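Adau: tropical storm tracks, cleaned up

Hi! I'm Menaka Biswas, and I put this little data set together because I got tired of fixing the same broken storm tracks every time I wanted to draw a map. It started as one script and a lot of grumbling, and it grew from there.

What you get
One CSV file, tracks.csv, with 1023 storms in it. Each row is a single position: storm id, time in UTC, latitude, longitude, top wind in knots and central pressure where anybody wrote it down. Positions are 6 hours apart. I didn't fill in missing pressures — a blank is a blank.

What I changed
Longitudes now run from -180 to 180 all the way through (the old files switched halfway, which drove me up the wall!). I merged 44 storms that had been entered twice under different spellings. Hendrik Peeters checked the merges by hand and talked me out of a few bad ones, so thank you, Hendrik.

Known problems
Winds before the satellite years are shaky, and I'd be careful with anything far out at sea. Roughly 77 tracks start in the middle of the ocean with a storm already at full strength. I left them alone and set the late_start column to 1.

Version
January 2024. The November build had a time zone bug, so please toss it if you still have a copy.
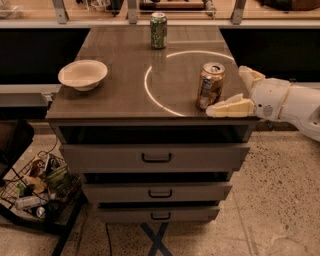
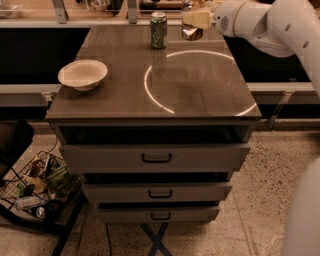

Can I use the tracks to work out landfall times?
Only to the nearest few hours. The positions are too far apart for anything finer, and there's no landfall column in the file.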